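Moneo Publisher - Support Ticket 429
Status: Closed
Opened: Aug 24, 2018
Product: Moneo Publisher, mobile export module

Reported problem
The customer, Floltwood, reports that export to tablet stops at 34 per cent with the message "Package incomplete". Phone builds from the same project finish normally.

Steps taken
1. Project cache cleared and export repeated. No change.
2. Signing certificate checked. Valid until March.
3. Build log reviewed. The Trnka image plug-in was found to be an older release than the export module requires.
4. Plug-in updated and the project rebuilt. Tablet export finished in about 7 minutes.

Resolution
The older plug-in did not supply the larger icon sizes needed for tablets. Customers using Pavik templates should update the plug-in before exporting - existing projects do not need to be recreated.

Attachments
Items 1 and 2.

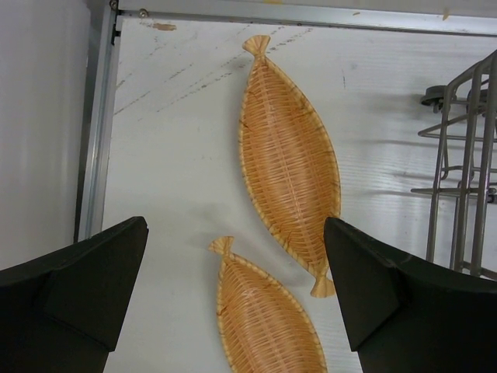
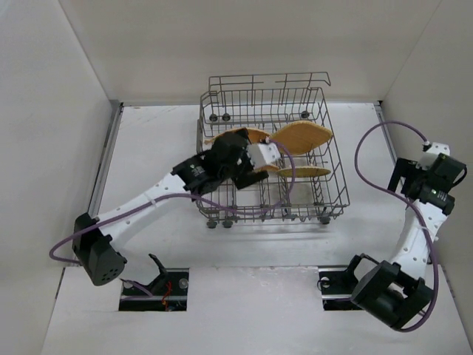
Item 1: woven fish-shaped baskets. Item 2: dish rack with plates.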